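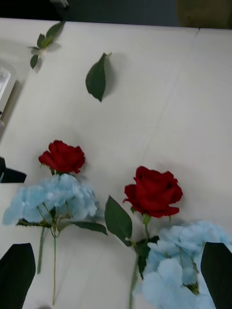 Tornavard > Shop Notes > Galleries > Flower table rules

By Lutfa Sikder
2 Aug 2021

I get asked for our house rules on the flower table a lot, usually by people who want one neat PDF, and I never have one to give them. So I'm putting up a gallery instead! Rule one is about litter. A loose leaf, like the one lying up the table from those two rose-and-hydrangea stems, stays where it is until the arms are stopped. No reaching in, even if it's bugging you (it bugs me every time).
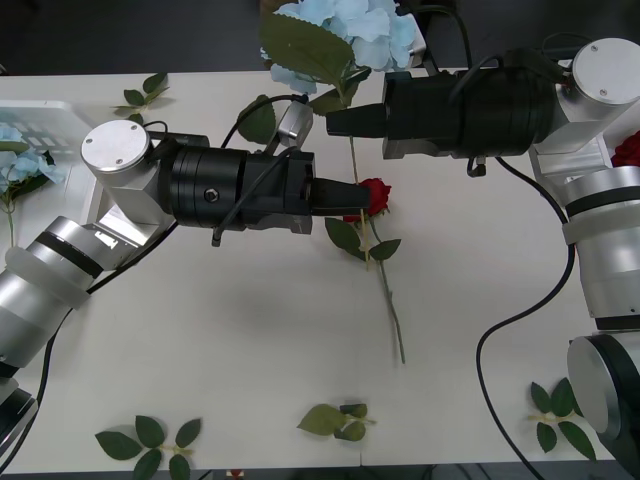

Shared space is the part we argued over longest. Eino Koskela wanted one arm parked whenever the other was past the middle, and I thought that was way too strict for soft goods. We settled on a slow zone: 90 millimeters between fingertips, and anything closer drops both arms to crawl speed. With one fingertip on the rose and the other in close by the hydrangea stem, you're deep in crawl territory. Cables get a look before every session too, mostly the long ones that trail over the tabletop, and I want slack at full reach.

Next up is layout, and I'm fussy about it. Stems can cross, leaves can go anywhere, but you write down the starting layout before you hit go. 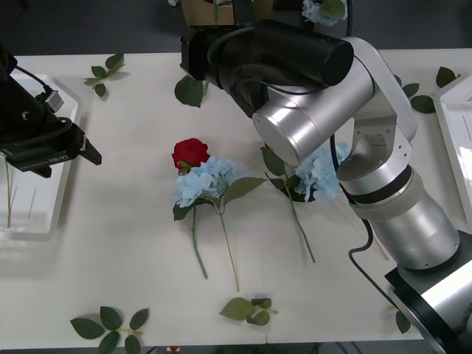 Then you leave it alone for the whole run. If you have to step in, press stop, wait 5 seconds, fix it, and log it as a restart. We had 14 restarts in January and I was thrilled, because before that people just weren't writing them down. The log sheet is the old Stollow one with an extra column, so ask Eino if you want a copy.

Contact: Lutfa Sikder, Tornavard | © Tornavard | Back to top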